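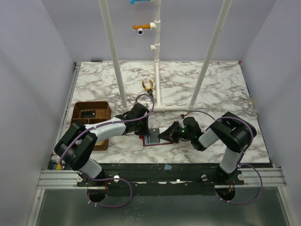 Bartosz Głowacki wrote in to say the pliers should live beside the pipe rack, where he can reach them without getting up. Fair point – they stay out on the table for now.

This page is for the bits and pieces on the Waltitz practice bench, in use since 2018. The marble-patterned top wipes down easily.

Pliers, yellow and black handles. Bought to replace a grey pair that rusted.

White PVC rack with an orange-handled faucet valve. The colour makes the valve easy to find.

Divided wicker basket for small parts – washers mostly, labelled by size when we get the chance.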